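Oiling a table in January

June 2018

When I moved to Gedunine I had two suitcases and a mattress, and for the first weeks I ate my dinner on the window sill. I wanted to buy a real table, of real wood, and I was a little stubborn about it.

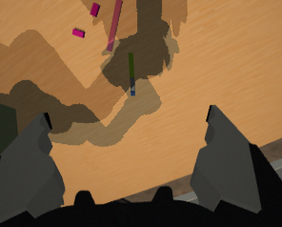 My budget was 300 and I did not want to borrow. In the second-hand shop on the road to Felamitz they had many tables, but most of them were covered with a thick shiny lacquer, yellow like old tape. In the end I found one in the back, under a pile of curtains. The man asked 200 and I paid it without bargaining, which my mother would not forgive me. The delivery was 20 more, and I think the two boys who carried it to the fourth floor deserved better.

The table was dry. When I put a glass of water on it, the ring stayed until the next morning. I read a lot about this in the evenings, in three languages, and everybody had a different opinion. Some people swear by linseed oil, others say it stays sticky for a month. Wax is beautiful but it does not like hot plates. I decided for a hard oil, and then I did everything in the wrong order.

My first mistake was the season. It was January, the window was closed, and the heating was on. The smell was so strong that I slept two nights with my coat on and the kitchen window open. If you can wait until spring, please wait.

My second mistake was the sandpaper. I began with a paper that was much too rough, and I went across the grain in one corner before I understood what I was doing. Those scratches I still feel with my hand. After this I went only along the grain, slowly, and I changed to a finer paper when the surface stopped to feel like a cat's tongue. I wiped the dust with a damp cloth and left it overnight.

The oil itself is the easy part. You put a little on a cotton cloth, you spread it thin, you wait, you wipe away what the wood did not drink. I put too much the first time, of course, and it made small shiny islands which I had to sand off again. The second and third coats were so thin that I thought I was doing nothing, and they came out best. Please do not leave the oily cloths in a ball in the trash. They can catch fire alone. I put mine in a jar with water.

Now it is summer and I eat at this table, and I write at it too - also this post. I had promised myself to use a coaster for every cup, and this lasted maybe two weeks. There is a dark spot from a teapot and a small dent from a jar of pickles. I was upset about the dent for one evening.

Next I would like to try the same with a chair, but I am afraid of the legs. If somebody knows how to sand a round leg without making it flat on one side, please write to me.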